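Setting up the Suvonell desktop arm to pick up soft things

The Suvonell is sold as a kit arm for schools, small workshops and people at home who want to learn how robot arms are taught to do a job. It comes from Zalham in a flat box with the motors, the printed parts, a control board, a power supply and a bag of screws. The camera is extra. I bought mine in February with the camera and have used it most evenings for a month. This page covers the part the printed guide rushes through: getting from an arm that moves to an arm that will pick up a piece of cloth and put it in a container.

If you haven't built the arm yet, do that first from the booklet. Allow a full Saturday. The build steps are clear enough and I have nothing to add except two notes on screws further down.

What you need

The built arm, with the gripper fitted
The camera and its bracket
The Zalham control program, installed on a computer with two free USB ports
Two table clamps (the ones in the box will take a table top up to 30 mm thick)
A few small pieces of cloth
A container with a low side
A cross-head screwdriver of the size in the kit

For the container, avoid anything hard to begin with. You will drive the fingers into it several times while you are learning, and a soft one gives way. Anything that stands up on its own and is wider than the open gripper will do.

Step 1. Fix the base

Clamp the base to the table with both clamps, one on each side. One clamp is not enough. The arm swings with more force than its size suggests, and with a single clamp the base creeps round a few millimetres every session. Everything you teach the arm is measured from the base, so if the base moves, all your saved positions are wrong.

Put a strip of masking tape along the front edge of the base and mark the table next to it. Check the mark each time you sit down.

Step 2. Check the screws

Two sets of screws work loose in the first few days. One is the set round the elbow, where the upper link joins the horn. The other is the pair holding the camera bracket. Tighten both after the first hour of use and again after a week. Do not use thread lock on the printed parts. Zalham's booklet says it can make the plastic crack, and replacement links are sold only as a set.

Step 3. Route the camera cable

The camera sits on a tall bracket behind the wrist and looks down towards the fingers. Its cable has to follow the arm through every position, and this is where most of my early trouble came from. I tied it tightly all the way down the arm as the booklet shows. When the wrist rolled to one side the cable went taut, pulled the camera a few degrees round, and the picture no longer matched the one I had trained with.

Leave a loose curve between the camera and the first tie. Then move the arm by hand, with the power off, to the four corners of its reach and roll the wrist fully both ways. If the cable pulls at any point, give it more slack. If it hangs low enough to drop between the fingers, take a little back.

Step 4. Calibrate

Turn on the power supply first and then plug in the USB lead. In the other order the program sometimes finds only five of the six motors, and you have to close it and start again.

Open the program and choose Calibrate. It asks you to hold the arm in a middle position and then move each joint to both ends of its travel. Go slowly. Stop when you feel the joint meet its limit and do not push past it. When you reach the gripper, open the fingers fully, then close them until the tips just meet. If you squeeze them hard together at this point, the program takes that as the closed position and the motor will strain whenever it tries to get there.

Save the calibration under a name you will recognise. Mine is called "bench". If you later move the arm to another table you can keep the same file, as it describes the joints and has nothing to do with the table.

Step 5. Set the grip force

The grip force is a number between 0 and 1000 on the Motors page. It arrives set to 500. That is right for a wooden block and too low for cloth, which slides out as the arm lifts. I worked upwards in small steps and settled on 683. A thick flannel will need less than a thin handkerchief, oddly enough, as there is more for the fingers to close on.

Do not go straight to the top of the range. The gripper motor gets hot and after a few minutes it will cut out to protect itself. If it does, switch off, wait ten minutes and start again with a lower number.

Step 6. Set three positions

You need a rest position, a pick position and a drop position.

For the rest position, fold the arm back so that the camera can see the whole of the area you are going to use. Save it.

For the pick position, put the cloth down in a loose heap and lower the open fingers until the tips are just clear of the table. Come in from the side, with the fingers tilted slightly down. Coming straight down flattens the cloth and leaves nothing to take hold of. Save it.

For the drop position, bring the fingers over the middle of the container, a few centimetres above the rim. Too low and the fingers catch on the rim on the way out. Too high and the cloth lands half over the side. Save it.

Now run the three in order at slow speed, with your hand near the power switch.

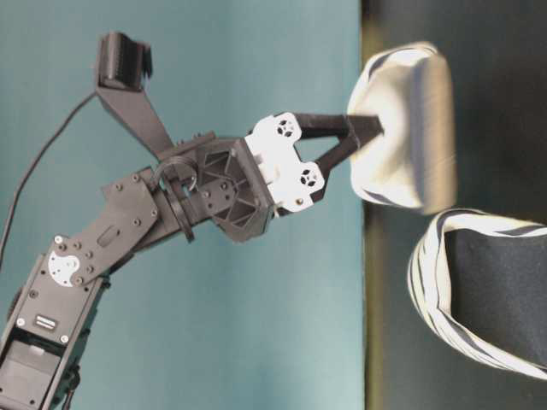
Dionysis Rallis wrote in to say that his arm held the cloth well enough but would not let go of it. The fingers opened and the cloth stayed hanging on one of them. He tried a lower grip force, which made no difference, and then found that opening the gripper in two stages cured it: halfway, a short pause, then fully open. He also adds a small roll of the wrist after the second stage if he is using anything fluffy.

I have tried the two-stage opening and have left it in. To do the same, save the drop position twice, once with the gripper half open and once fully open, and put a pause of half a second between them.

Step 7. Record your demonstrations

Fixed positions only work if the cloth is always in the same place. To have the arm find it, you record yourself doing the task and let the program learn from the recordings. Choose Record, guide the arm through the whole movement with the hand controller, and press the space bar when the cloth is in the container. Then put the arm back to rest and start the next one.

The booklet suggests 50 recordings. I got poor results with that many and good ones with 84. Change where the cloth starts each time, but keep the container where it is until the simple version works. Throw away any recording where you fumbled. The program has a Discard button for this, and it only works before you start the next one, so decide straight away.

Keep the lighting the same. I recorded half of mine by daylight and half under a lamp, and the arm was noticeably worse in the evening until I did them all again under the lamp with the blind down.

Training takes some three hours on my computer, which is not a new one. Zalham will also do it for you on their own machines for a fee. I used that service once, out of curiosity. It was quick, and the result was much the same as my own.

If it goes wrong

The arm shakes when it is holding still: the elbow screws are loose, or the power supply is sharing an extension lead with something heavy.

The fingers close beside the cloth: check the tape mark on the base, then check that the camera has not turned on its bracket.

The arm stops halfway and the program shows a red motor: the motor has overheated or its lead has come out. Feel the lead first.

The picture freezes: plug the camera into its own USB port. It does not like a hub.

Is the kit worth buying?

For the price I think so, with some reservations. The motors are quiet and the gripper is better than the one on the Makris arm I used before, which could not hold cloth at all. The program is plain and has crashed on me twice in a month. The booklet is good up to the end of the build and thin after that. I would have liked a spare set of finger tips in the box.

If you are choosing between the kit with the camera and the kit without, buy the one with it. Adding the camera later means taking the wrist apart, and you will have to calibrate again afterwards. The Sosness shop sells both versions and keeps the link sets in stock. Delivery to me took four days.

The saved positions and settings I used are in the download at the foot of the page. Load them from the File menu with the arm switched off, and redo Step 4 before you run anything.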